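Bamboo steamers
By Jocelyn Dimaculangan
April
4 min read

A bamboo steamer is a round, shallow basket that sits over boiling water and lets the steam come up through its floor. It's one of the oldest kitchen tools still in daily use, and I own far too many of them (my sister counted once and I've asked her not to do it again). Most have a side wall of bent bamboo, a floor with gaps in it, and a domed lid that goes on top of the stack.

Steaming itself goes back thousands of years in China, and the early steamers were clay, later bronze. Bamboo came along because it was cheap and light and grew all over the place. It also soaks up some of the steam under the lid, so you get fewer drips on your buns. Metal steamers drip like crazy! I used one for years and my buns always had little wet craters in them.

Sizes run from tiny dim sum baskets up to the big ones restaurants use. For a home kitchen I'd go with 10 inches, and I'd get 2 tiers. You can stack more, but the top one cooks slower and you end up swapping them around with oven mitts on while your glasses fog up. The basket should sit snugly on the pot or inside a wok, with the water an inch or so below the food. If the pot is too narrow, the bottom rim can scorch – mine has a brown ring to prove it.

Before the first use, soak the basket in cold water, then steam it empty for ten minutes. A new one smells like a hay barn and this takes care of most of it. Line the floor with cabbage leaves, lettuce or parchment with holes poked in it. I like cabbage best, and then I eat the cabbage.
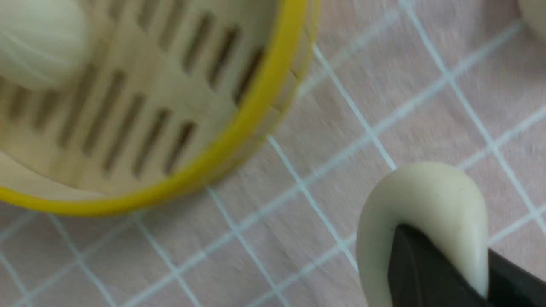

Cleaning is where people go wrong, me included. Dish soap soaks into bamboo and comes back out in your next batch of dumplings, so stick to hot water and a brush. Skip the dishwasher completely. Then let the basket dry all the way, standing on its side somewhere airy, for a full day if you can spare the counter space. I put one away damp in the cupboard when I lived on Stirden Street and found it covered in gray fuzz by the end of the month. Light mold will scrub off with white vinegar, but if it's down in the seams I'd let that basket go.

My neighbor Fikri Jugah grew up with steamers that were tied together with cane, and he still fixes his own when a wall comes loose – a bit of soaked cane, an awl and a lot of muttering. A cared-for basket lasts years that way. His oldest has been patched in so many spots that I'm not sure any of the first lashing is left, and he uses it for rice cakes and won't lend it out.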